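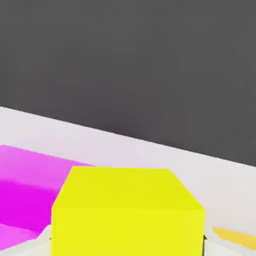 Wrist cam or fixed cam for comparing two grippers in sim?

Posted by fultivham_bench

Trying to pick between two parallel grippers before we order anything. All in sim for now, colored cubes and blocks on a white table. Gripper A has wide pale fingers, B is the Lucero narrow one. Same arm, same controller, 15 tries each per cube.

Problem is scoring. From the wrist view a cube fills up so much of the picture that I can't tell a good grip from a cube just sitting between the fingers. Fixed view shows the whole table but then the fingertips are tiny or lost. Which one do you log? Both is slow on my machine, drops to 6 frames a second. Need to decide by Wednesday.

Posted by cestedano

Both, but not at full rate. Wrist cam every step, fixed cam only at close and at lift. I do 2 fixed frames per try and thats enough to sort the misses. Score the lift from cube height in the sim state, dont use pictures for that at all. You have the numbers — use them.

Also check your finger color. White fingers on a white table is a pain if anything downstream uses the image. I made mine dark and the edge finder stopped grabbing the table.

For the fixed cam, go front and a bit above so you get the block tops and the arm coming down. Straight side view hides any cube behind another one.
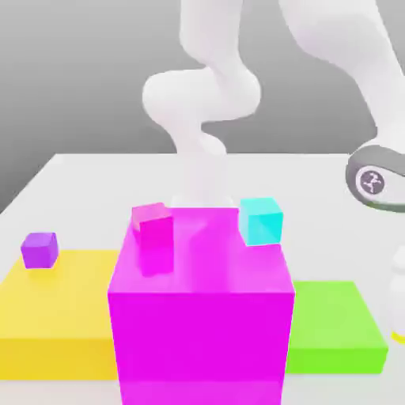 limance_t says the camera question can wait, and that the friction setting will decide this comparison long before the view does. Default pads in most sims are way too sticky, both grippers will look great. Turn friction down till A starts to slip, keep that value, then run B. Also 15 tries is thin. Go to 70 if it can run overnight.

Posted by gripnoob

just use the wrist one, worked for me. different arm tho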